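Trilel planner thread, for anyone running two arms over one shared floor. Long one, mostly about scheduling and collision checks. 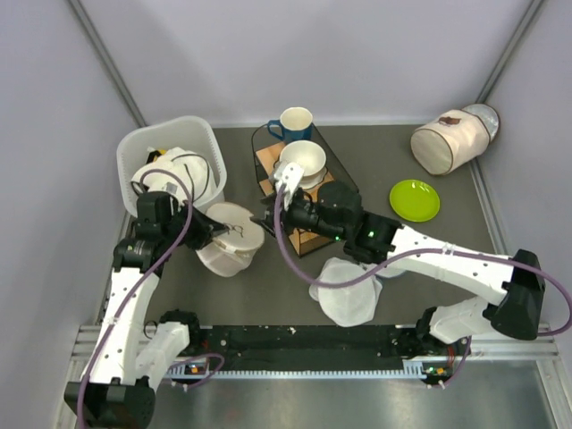

Do two arms need two planners? One planner is enough for most of it, as long as it treats both arms as a single robot when their paths can meet and as separate robots the rest of the time.

That switch is what we've been working on in Astness. The old version planned all the joints together, all the time. Safe, but slow. A simple reach on the left had to wait for a full solve that included a right arm doing nothing.

Now each request gets a swept volume first. If the two volumes don't overlap, each arm gets its own plan and its own clock. If they do, we fall back to the joint solve. The overlap test is cheap, so we run it again every time a goal changes.

Cables are in the collision model too, as fat capsules along each link. We tried modeling the slack properly and gave up. The capsules cost us a little reach near the middle and I can live with that.

Dish rack jobs are the hard ones. Both grippers want the same small patch of space, and thin wire comes through badly in the depth data. The planner sees gaps that aren't there. We now swap any detected rack for a solid box with open slots, placed from the pose estimate.

Same idea for clear plastic. Lids and bags come back as holes in the point cloud, so the segmentation mask wins over depth for those classes.

Numbers from the last replay set: 3,702 logged requests, almost 100 of them ended in a timeout. On the old planner the same logs gave 7 times as many. Replay only, so no contact and no slipping.

Still broken: if an arm stops mid-path for a force limit, the other one keeps its old clock. The replan then starts from a stale state. Rallis (our logger) records it fine, which at least makes it easy to find.

Fix is in review. It's a shared epoch counter, 6 lines in the executor and a lot more in the tests.

The Prurkmont cell stays on the old planner until that's merged. I want to move it over in June - config format is the same, so no need to touch your files before then.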